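Progress report to Trelholm, second reporting period
Perception and planning software for hand-held gripper demonstrations
14 March 2026
Prepared by Fongchan Chuensuk, software lead

The short version: recording is on schedule, pose tracking is good enough to use, and the planner is not where the original proposal said it would be by now. I would sooner put that in the first paragraph than have you find it in the appendix.

Since October we have logged 1,486 demonstrations with the paired grippers. Of those, 115 were thrown out by Bedik, our checking tool, mostly because a marker cube was lost from view for too long or because the left and right streams disagreed on their clocks. The rejection rate looks healthy on paper. I don't put much weight on it yet. Bedik only catches faults we have already thought of, and when I replayed a batch by hand I found trajectories it had passed where one wrist jumped sideways between frames and came back. A filter for that is written but not merged.

Hitau, the tracker, now recovers both gripper poses from the cube codes without manual seeding. It still struggles when one hand crosses over the other. Kuipers proposed fixing this with a learned pose model, and I have argued against it for this period. We would be training on labels from the same tracker we are trying to correct, and I can't see how we'd know if it had improved.
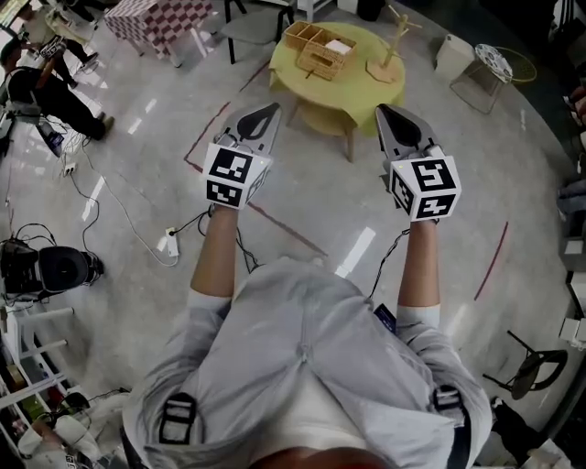 Planning is the weak spot. The policy trained on the first 500 accepted demonstrations does well on reaching and poorly on anything that needs both hands at once. The demo video circulated at the end of last year showed its better runs. Please don't read it as typical behaviour. My own view is that the two-handed failures come from timing error in the data and that a larger model will not help, but I haven't proved that, and the test that would settle it is still in the queue.

On tooling, the replay viewer is finished and people use it daily. The automatic task labeller is not finished. It confuses picking up with putting down often enough that we've gone back to labelling by hand, and I recommend we drop it from the deliverables and move the hours to clock synchronization.

Requests for the next period:

Approval to remove the labeller from scope.

2 additional weeks before the planner milestone, so the timing test can be run first - a milestone met on bad data would only have to be met again.

Agreement on a fixed evaluation set, chosen before any further training and left alone afterward.

Spending is within the approved budget. The itemized statement is attached separately.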